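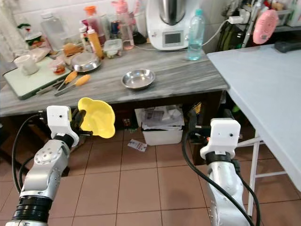
*Two arms, one yellow scoop-shaped piece*

Hi Ermira,

Season update number two for the Platora grant, 07/10/2022. I'll start with the football because I know you'll skip to it anyway!

The under-16s are fourth after the Sarkow game, which we drew 2-2 having been two down at the break. Radomir moved Spyros Perić from left back into midfield (I'd been against it, and I've told him I was wrong) and we looked like a different side. The women's first team has had a rougher time - three losses in September, two of them by a single goal - but Ankica is back training after her knee and should be on the bench for the Zupan match.

Now the money. Of the 2,000 you gave us for the first half, we've spent 1,375. The biggest piece was 645 for the away bus, which went up again over the summer, and I've asked two other companies for a price. Then 254 on match balls, size four and size five, and the rest went to referee fees and the deposit on the winter hall. What's left should cover the hall through the break, as long as we don't get another rescheduled away game.

Things I said I'd do and haven't: the second coaching badge course (full until spring, we're on the waiting list) and the new goal nets at Plunwood. The old ones have been patched twice and I'd like to get them replaced before the cup tie.

Turnout at the Thursday-style open sessions we promised you has been great, more kids than bibs most evenings, and a few of them have already signed up for next season's under-12s. Radomir wants to run a second group. I'd love to say yes but we'd need one more coach, so can we talk about that on our next call?

Receipts are in the shared folder. The bus one is a bit blurry, I've asked for a new copy.

Ognjen Lazarević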